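Imprimir | Enviar por correo

Una mañana entre cajas, sillas y ladrillo visto

2020-10-14 | Brernetville

Llevaba desde septiembre queriendo pasarme por la sala nueva de la calle Dobson y por fin encontré un hueco. ¡Qué sitio tan agradable! Es una antigua nave de Brernetville que la gente de Vulum ha convertido en local de prácticas de orden y recogida: sillas que van y vienen, cajas que cambian de mesa, libros y carpetas que hay que coger y volver a dejar. Suena a poca cosa, ya lo sé, pero me quedé toda la mañana y se me pasó volando.

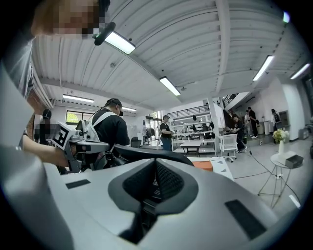 La sala tiene 94 metros cuadrados y conserva bastante de lo que fue. Yo iba pensando en algo más parecido a una oficina cualquiera y me encontré con una columna de ladrillo rojo, vigas a la vista y un techo blanco de chapa ondulada con sus fluorescentes. Por la ventana se ven los árboles, todos verdes, y eso alegra mucho cualquier trabajo (el mío también, que acabé tomando notas mirando para fuera). Sobre una mesa había una cajita naranja encima de una hoja blanca, y yo, que soy de guardar cajitas, le eché el ojo enseguida.

Me recibió Alina Zamfir, que lleva la coordinación y habla todavía más rápido que yo. Me contó que el alquiler les sale por 400 euros al mes y que han firmado por 2 años. «Lo caro fue la instalación eléctrica, lo demás lo pintamos nosotros», me dijo mientras me buscaba un sitio para el abrigo. Dennis Bellamy, que viene en tren desde Stastville, se encarga de los turnos y de que las mesas queden como estaban – y con las mesas es muy serio, aviso.

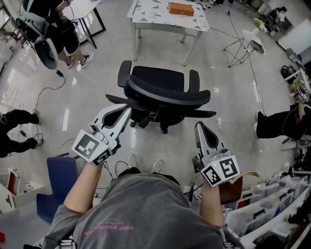

La silla negra de oficina, delante de la mesa del tapete blanco con triángulos.

El tapete me encantó, por cierto. Le pregunté a Dennis de dónde había salido y me prometió mirarlo. De momento la sala abre solo por las mañanas, aunque Alina quiere añadir un turno de tarde antes de que acabe el año. Quien tenga sillas o estanterías en buen estado y quiera donarlas puede acercarse a Dobson 484 y preguntar por cualquiera de los dos. Yo ya he prometido una lámpara – ¡a ver si la encuentro en el trastero!

Imprimir | Enviar por correo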